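Search this site Enter keywords Search
Reading time: 3 minutes

Opinion: What a demonstration kit should be expected to prove

Institutions considering the Orkeo hand-held demonstration kit are asked to accept a simple proposition. A person carries a two-fingered gripper through ordinary household tasks, the recordings are processed by the supplier, and the resulting material is used to train a robot arm that was never in the room. The proposition is sound in principle. Whether the service now sold under that name deserves public money is a separate matter, and one on which the Pirkbridge Centre for Applied Automation ought to take a firmer position than it has to date.

The Centre has held two kits under trial terms since March. Staff were asked to complete 60 sorting and retrieval tasks at home, on their own furniture and with their own belongings. That instruction was the strongest part of the programme. Laboratory benches are tidy by habit, and a policy trained on tidy benches will fail at the first kitchen it meets.

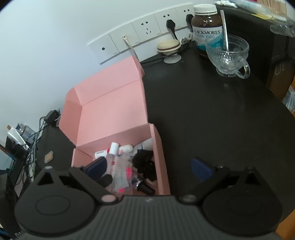

Small, mixed contents remain the hardest test of any two-fingered device, and the supplier's printed guidance devotes a single paragraph to them. Clear packaging is treated as an exception to be avoided. In a Canadian household it is the rule, and a service that discourages its users from recording the difficult cases will, in time, sell them a robot that cannot perform them.

The handling of rejected recordings is of greater concern. Of the first 50 sessions submitted, eight were returned as unusable with no reason stated. Maxence Charpentier, who coordinates the trial for the Centre, requested an explanation in writing and received a link to the general terms. The rival Coste service is slower and its gripper is heavier in the hand, but each refused session comes back with a note identifying the fault. An operator can learn from such a note.

There is also the matter of consent. Recordings made in a home capture whatever lies near the work – medicines, labels, correspondence – and the present agreement allows the supplier to retain them indefinitely. Nomesar, which processes files on behalf of both vendors, offers deletion on request. Orkeo has not passed that option on to its licence holders, and it should be obliged to do so before any renewal is signed.

The Centre should extend the trial for one further term, on the condition that written reasons accompany every rejection and that deletion rights are placed in the contract. Should either condition be refused, the kits should be returned.

Contact the Centre | © Pirkbridge Centre for Applied Automation | Back to top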